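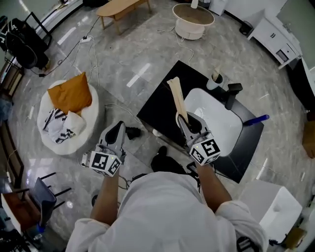

A side table with a tray on it and a wooden utensil in a white cup.

3 comments | 12 shares

Jeanie Cruickshank has lived in Custham long enough to remember when you could buy a spool of thread, a pork chop and a pair of school shoes without crossing the street. She ran the fabric counter at Grabner, the old dry goods store, until it closed one July, and she still talks about the place as though she might be late for her shift.

"People came in for a zipper and stayed an hour," she told me over the phone, and then she laughed, having already kept me on the line for most of one herself. "You learned who was getting married before the mother did, because somebody would be in looking at ivory satin and trying to act casual."

I had called to ask about mending. Jeanie now teaches a Saturday class in the back of the Kullen library branch, where people bring in whatever has been sitting in the bottom of the closet. She had expected quilters, mostly. What she got was college students with torn jackets, and a retired bus driver named Cayetano Barrios who wanted to save his father's work coat.

"That coat had been patched by three different people before it got to me," Cayetano said when I reached him later that week. "My grandmother's stitches, my aunt's, and then my dad's, and you can tell which ones are his — he sewed like he was closing up a feed sack."

Jeanie wouldn't let him take any of it out. They worked around the old patches for two months, replacing the lining with a brown cotton she had bought on the last day of the Grabner sale and never found a use for.
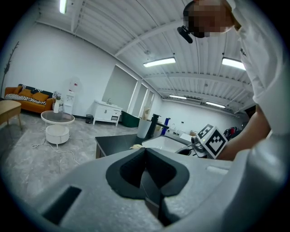
Filed to Home & Neighborhood
Nov 27, 2021

I asked her what beginners get wrong. She thought about it for a good while, and I could hear a kettle going in the background.

"They pull too tight," she said. "They're nervous, so they yank, and then the whole elbow puckers up and they want to cry. I tell them to put it down and go get a cookie. The hole will still be there."

She is particular about thread, less so about needles, and has no patience at all for iron-on patches, which she calls "stickers." She also likes to start everyone on socks, even the ones who arrive with something grand in a garment bag. Cayetano darned two pairs before she let him near the coat.

He wore it to his niece's graduation in the end, though the day was much too warm for it. "I sweated straight through," he said. "My sister told me to take it off, and I said no ma'am, I have been sewing on this thing since spring."

The class starts up again after the holidays, and Jeanie asks that you bring your own scissors.

Share this story | 100 likes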